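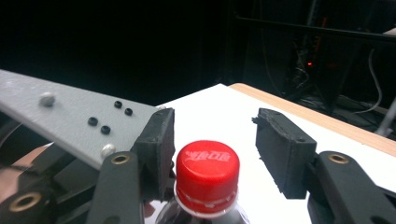
To: members' list
From: Office of Member Services, Hunt Tenants' Association
Date: August 16, 2021
Subject: Re: Drinks and refreshments at the annual members' meeting

Dear members,

The Office has received several replies to its June notice on refreshments. The message quoted at the end of this email raises most of the points found in the others, and the Office is therefore answering it on the list.

On the supplier. The Association's agreement with Privia was renewed in the spring and covers all drinks served at meetings held in the Skurkach building. Members may bring their own bottles into the hall. They may not sell them there. The agreement does not apply to the courtyard, which is let separately and has its own rules, posted at the gate.

On quantities. The hall is licensed for 285 persons. The order placed for last year's meeting was 500 bottles, and a large part of it was returned unopened. This year's order will be smaller and will include more still water and fewer soft drinks. Unopened cases can be returned to Privia within five working days of the meeting, provided that the outer wrapping has been kept. Stewards are asked to open one case at a time.

On deposits and recycling. Plastic bottles and caps will be collected in the bins next to the coat room. The hauler that serves the building now accepts bottles with the caps screwed on, and members no longer need to separate them. Glass should be taken to the container on the Zollatlow side of the parking lot. Paper cups go in the general waste.

On cost. The refreshments budget stands at $955 and was approved together with the general budget. It includes drinks, fruit, cups and the cleaning charge. It does not include the dinner for outgoing board members, which is paid for by those who attend it. A request to move part of the sum to child care during the meeting has been placed on the agenda under item 5 and cannot be decided on this list.

On tap water. The Office agrees that pitchers should be provided. The kitchen on the ground floor may be used for filling them, and the key will be held at the sign-in desk until the close of the meeting.

Members with food allergies should write to the Office directly. Such messages should not be sent to the full list.

Corrections to the agenda are still being accepted. The final version will be mailed with the proxy form, and a copy will be placed in the glass case by the elevators.

Office of Member Services
Hunt Tenants' Association

> To the Office:
>
> Thank you for the notice. I have four questions before the meeting.
> Are we still bound to Privia, or can we buy from the store across
> the street? Last year there were cases stacked in the hallway for
> a week afterward, and I would like to know who pays for what is
> left over. Will there be plain tap water for those who want it?
> And should the caps come off before the bottles go in the bin?
> The sign in the coat room says one thing and the newsletter says
> another.
>
> A member, second stairway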